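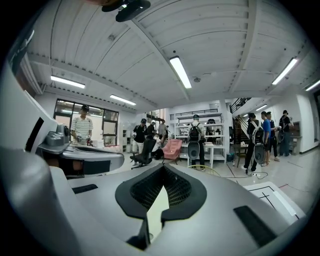

Unit 5 — Shared Workrooms: Light, Seating, Walls

Course 2136, Rooms in Use
Handout to go with the second lecture. Bring it to the seminar, with your own notes on it.

Most of what gets written about workrooms is written by people selling something for them. Last time we read the Foley brochure and the Vestinthorpe guide to "active workspaces", and I asked you to underline every sentence that could be checked by walking into a room with a tape measure or a light meter. Most of you came back with very little underlined. Keep that pencil handy.

The room we'll work from in this unit is an ordinary bright workshop or lab. White walls, white ceiling panels with beams running across, fluorescent lights, a large window with black frames. It isn't a showpiece, and I'd like you to resist both of the easy verdicts on it, the one that says such rooms are soulless and the one that says they are honest and practical. Neither tells you a thing about whether you could spend a long afternoon there.

1. Overhead light

The first claim to be suspicious of is that more light is better light. Suppliers like to quote a level at the work surface, and Flarnico's sheet gives 1000 lux as though the number settled the question. Ask where it was taken. A meter laid flat on a bench under a tube will give a fine reading. Hold the same meter upright, where a face would be, or put it behind a person who is leaning over, and you get a different story.

A white ceiling and white walls do help here, and I won't pretend otherwise. They bounce light back into the room and soften shadows. They also make it hard to rest your eyes on anything. Cormac Dolan's survey of his own studio (in the reading pack, and worth more than the two textbook chapters in front of it) found that the complaints he got were nearly all about glare off pale surfaces, and hardly ever about the room being dim. One studio, one winter. Don't build a theory on it. It's still more than Flarnico has.

Look at where the fittings go in relation to the people. Long tubes laid out across a ceiling assume the work is spread evenly over the floor. It rarely is. People stand where other people are standing, or where the thing they need has been put down, and the lights carry on illuminating everything else.

Things to note when you visit a room:
Is there a switch for each row, or one for the lot?
Which lights are on when the window would do?
Where does your own shadow fall when you look down at your hands?

That last one matters more than it sounds. The man near the window in our room is looking down at something he holds at waist level. Plenty of workshop tasks are done that way, standing, no bench involved, and I have yet to see a lighting plan that allows for them. Plans draw light onto desks.

2. The window

Everybody wants the window. Ask a group of students to improve any room and they'll push the desks toward it within a minute. I'd ask you to hold off.

A large window on one side gives you good light near it and a strong contrast for anyone facing it from farther in. Black frames get praised in the magazines for "drawing the view". They may. They also put a dark bar next to a bright pane, and if you are sitting square to them late in the day you will know about it. Whether that bothers anyone depends on which way they sit and what time they sit there, so find out before recommending blinds. Shadi Majali's rule from the site visits is to go to the same spot at nine in the morning and again at four, and to write nothing down until you have done both. I used to think this fussy. I've since seen too many reports written entirely before lunch.

We can't tell from one view what the light does over a day. I mention it since last year's group told me with great confidence that the room was "well daylit throughout". On what evidence?

3. Chairs

Now the part you'll enjoy. There is a black mesh office chair toward the middle of the room, and to the right of it a pink upholstered armchair on thin legs.

The standard reading goes like this: the mesh chair is the proper one, adjustable and breathable and serious, while the armchair is a stray from somebody's lounge. The newer reading, which you will have met in the Vestinthorpe guide, runs the other way. The armchair "humanizes" the workroom. It "invites informal exchange". I think both readings are mostly wind.

Start with what a chair has to do in a workshop. It has to be got out of quickly. It has to be moved by one person without a fuss. It has to put up with being leaned on, sat on sideways, used for coats, and stood behind. We have a person standing right behind the mesh chair, and that is a perfectly normal way to use an office chair, though no catalog shows it. The back of a chair is a thing to stand at. If you are writing a brief for seating and you haven't asked what height the backs are, you have left out something people will use every day.

An upholstered armchair does badly on some of this. Fabric takes up dust, and a pale or bright cover shows marks. Thin legs put the weight onto small points, so look at what floor they're on and whether they have pads. Dragging one across a hard floor will sound dreadful. Against that, it's comfortable for waiting in, and people in workshops do a great deal of waiting, far more than the timetables admit. A room with nowhere decent to wait gets people perching on benches.

As for color, somebody will say in the seminar that pink "warms up" the white. Fine. Warms it up for whom, and how would we know? You're allowed to like the chair. I like it. Just don't put your liking in the findings column.

Tahsin Chowdhury did a useful exercise with his evening group, which we'll repeat: draw the floor plan of a room you know, put in the chairs from memory, then go and check. Almost all of his students got the desks right and the chairs wrong. Chairs drift. A plan that shows them neatly tucked in is a plan of a room before anyone arrived.

4. Where people end up

The furniture guides divide a room into zones: focus, collaborate, recharge. The Toswood template you were given in August even has them color-coded. Try laying it over our room and see how far you get. Several people are gathered toward the middle and back, mostly on their feet. One is seated, leaning over, close to the office chair. Another stands by the window with his attention on his hands. Is the middle of the room the collaboration zone? Is the seated person focusing or collaborating? You could fill in the template either way and it would look equally convincing, and that should worry you about the template.

I'm not saying rooms have no pattern. Groups do form around chairs, and there is decent reason to think that one seated person with others standing near makes for a different sort of talk than everybody sitting. Try it in a corridor. But a pattern has to be seen more than once before it earns a colored patch on a drawing. Daithí Tierney wants a minimum of eight visits. I'd settle for fewer if the notes are good, and he and I have not resolved this.

5. White walls

Short section, because the case for them is short. White is cheap to touch up, it helps the light, and it offends no one at the planning stage. The case against is usually put in terms of mood, and I'd steer clear of that until someone defines mood.

A better complaint is practical. In an all-white room, with a white ceiling to match, the things you need to find quickly have to carry their own contrast. Dark vents in a white ceiling are easy to pick out, which is handy for whoever services them and of no use to anyone else. Then ask the same about the first-aid box, the switches, the edge of the first stair. Edges of steps in pale rooms deserve a whole visit of their own and we'll come back to stairs in the next unit.

For the seminar

Choose a workroom you can get into at two different times of day. Make a plain list of the furniture and lights, then a second list of how each piece was being used while you were there, including uses the maker wouldn't have put in the brochure. Keep opinions on a separate sheet. About a page for each list is plenty.

Then take one claim from the Foley or Flarnico material and say what you would need to measure to believe it. "More research is needed" will be handed back to you.

Reading: Dolan on the studio survey, all of it. Tierney, the chapter on repeat visits. The Vestinthorpe guide again, with the pencil.

Eoin Flanagan has the light meters. Sign for them, and return them with the batteries in.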